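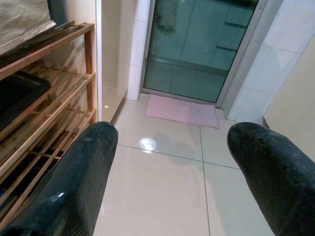
Shoe rack, light wood, shiny tile floor.

Okay, a little thread on squeaky floors and getting a house ready for guests, as my sister-in-law's family is coming to stay for 6 nights and I have been thinking about hospitality way more than is good for me.

Growing up, we were a shoes-off house, and my grandmother kept a basket of knitted slippers by the door for anybody who came in. You picked a pair, any pair, and they never matched your feet. I still think of it as the nicest welcome I ever got (and I've stayed in a couple of fancy hotels!).

When we moved to Workum in February I wanted to do the same, so I started knitting. I have finished three pairs. Well, two pairs and two lefts, if you want to be strict about it, but slippers are forgiving and so are most guests.

The yarn is from Parsa, the little shop behind the post office. Wool, thick, washes fine on cold. The green is prettier in person than on the shelf tag, so take it to the window before you decide.

The pattern starts at the heel, which I'd never done before, and I ripped the first one out so many times that the yarn got fuzzy. If you're new to this, go up a needle size and don't knit during a movie you care about.

Soles are the part I'm still working out. Plain wool on tile is like skating, lovely for the kids and terrible for my father-in-law. Somebody suggested puffy fabric paint in dots, somebody else swears by sewing on suede. Has anyone tried both? I'd love to hear how they hold up after a winter.

Other guest things I've landed on: a lamp they can reach from the bed, a towel hook at kid height, and the wifi password written on a card in handwriting a person can read (so, my husband's).

Going back to my second left slipper now, and then there are sheets to iron. Send me your sole advice, please, I'll be up late!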